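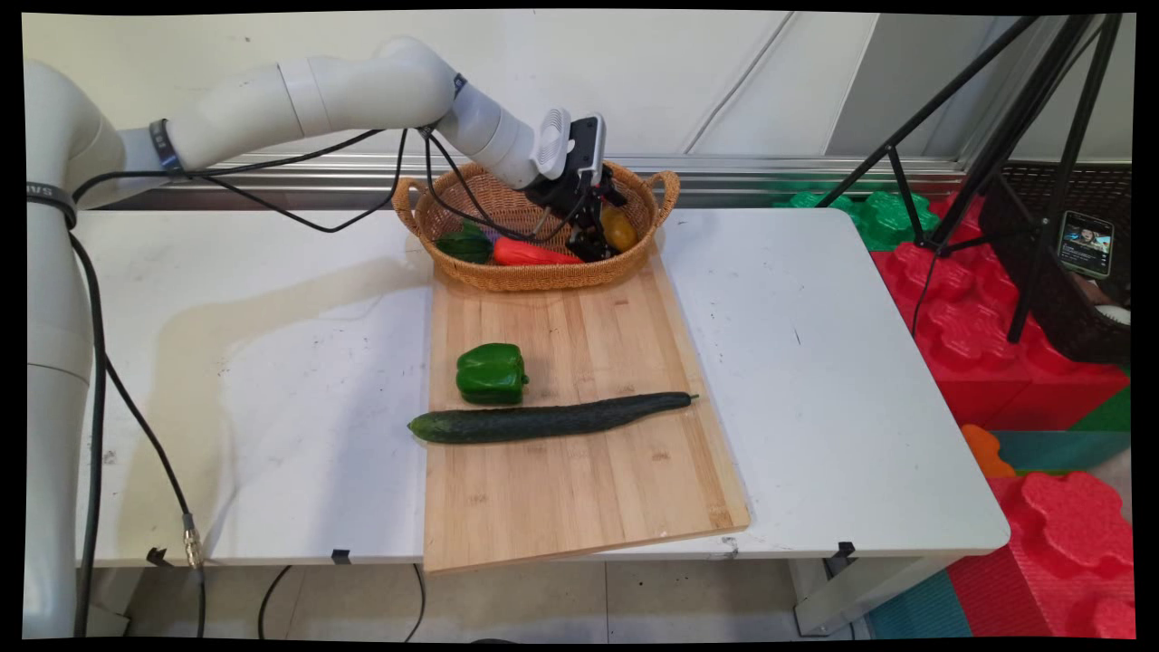 A white robot arm reaching down into a woven basket.

What Makes a Drum Go Boom?

I play drums in a band called Okberg, and the question kids ask me most after a show is why the big drum sounds so low and the little one sounds so snappy. I love that question! Grab a pencil and a table to tap on, and let's get into it.

Every sound starts with a wiggle. When I hit a drum, the skin on top (drummers call it the head) bounces down and up really fast. It pushes the air, the air pushes more air, and pretty soon that push gets to your ear. Grown-ups call the wiggle a vibration.

A big head wiggles slowly, and slow wiggles make low sounds. My bass drum wiggles 80 times in one second, which is slow for a drum, believe it or not. A small tight head wiggles a lot faster, so you hear something higher.

You can change the sound of one drum, too. Around the rim there are little screws, and if I turn them the head gets tighter. Tighter means higher. I do this before every show and it takes forever, and if one screw is looser than the others the drum makes a sad sort of "bwow" noise. Our song "Harero" starts with just me on the floor drum, so I really can't have a bwow in that one.

Now, how do drums get so LOUD? Part of it is the empty space inside. The shell holds a bunch of air, and when the top head moves, that air moves and shakes the bottom head as well. Two heads, more noise.

Want to try it at home? You need a bowl, some plastic wrap, a rubber band and a few grains of rice.

Stretch the plastic wrap over the bowl as tight as you can and put the rubber band around it. Drop the rice on top. Now put your face near it and hum. Hum low, then high, then loud. The rice jumps! Your voice is shaking the plastic the same way a stick shakes my drum. Ask before you use the good bowl.

Next time I'll tell you about cymbals, which are metal and work a bit differently. I own 4 and I want more.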